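Minden Felt Table Cover, Dark Blue
Table surfaces and coverings 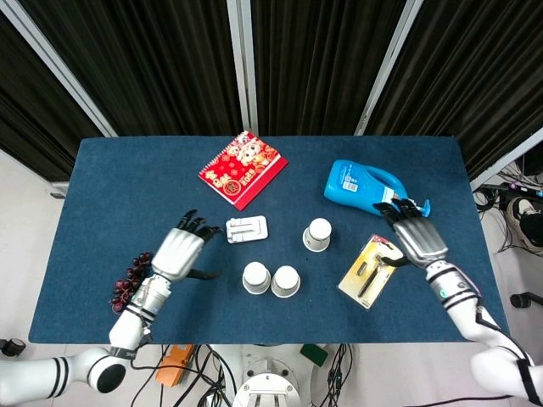 The Minden cover is a fitted felt mat for rectangular work tables. It is supplied in dark blue and is intended for tables on which small household goods are laid out, sorted, handled and put away again. It is suitable for teaching rooms, assessment rooms, shop training areas and other places where the same table is used many times in a day by different people.

General description

The cover consists of a single piece of dense felt, cut to the size of the table top. The dark blue shade was selected after trials with a range of household articles. Pale items such as white paper cups and light blue bottles stand out clearly against it, as do red and yellow packaging. Very dark articles are less easily distinguished, and customers who work chiefly with these are advised to ask for the grey version, which is made to order.

The surface is matt and does not throw back light from ceiling fittings. It also deadens the sound of objects being set down, a point that has been raised by several customers working in shared rooms.

Use with everyday articles

Felt offers a moderate grip. A detergent bottle laid on its side will generally stay where it is placed on a level table, and a spiral-bound calendar may be left at an angle without sliding when the table is knocked. Light items, in particular upturned paper cups, can be moved across the mat with a light push. Blister packs with a cardboard backing lie flat and may be lifted from one corner. Small plastic stands for telephones or tablets should be placed with the whole of the base on the mat, well away from the join between two tables if more than one is in use.

Artificial fruit may be used freely. Fresh fruit should be placed on a tray. Juice from dark grapes and berries will mark the felt, and such marks are not covered by the guarantee.

Bottles of detergent, bleach or similar products should be empty, or should have the cap firmly closed, before they are placed on the cover. Spilt detergent is difficult to rinse out and leaves the felt stiff.

Fitting

Allow the felt to lie unrolled in the room overnight before fitting. Wipe the table top and let it dry. Lay the cover with the smoother face upwards, line up one long side first, and smooth the felt across by hand towards the opposite side. The fixing strips supplied are pressed on at the corners and at the middle of each long side. Staples and spray glue are not recommended on tables that will later be used without a cover.

Any trimming should be done with a sharp blade against a metal rule, with the cover removed from the table.

Care

Brush daily with a soft clothes brush, always in the same direction. A lint roller may be used for threads and paper dust. Marks should be dabbed with a damp white cloth and left to dry flat. The cover must not be machine washed, tumble dried or ironed. When it is not in use for a long period it should be rolled with the working face outwards and kept in a dry cupboard. Folding produces creases that are slow to fall out and that may cause light articles to tip.

Curtains and surroundings

The cover may be used with the Hirkidis pleated curtain, in black, for rooms in which a plain background behind the table is wanted. Curtain panels are ordered separately, together with the posts. Customers ordering both are asked to state the length of the table and the height of the ceiling. The curtain should hang clear of the felt, as the two materials pass fluff to one another where they rub.

Ordering

Covers are cut to order from the measurements supplied by the customer. Please measure the table top itself, at both ends and across the middle, and send all the figures even where they agree. Orders of 20 covers or more are packed on rolls, and smaller orders are sent in tubes. The guarantee is for 2 years and covers splitting, shrinkage and uneven fading in normal indoor use.

Sample pieces in dark blue and grey are available on request from the Ogbonna sales office. The grey version is next cut in November.

Page last revised: Saturday, October 4, 2025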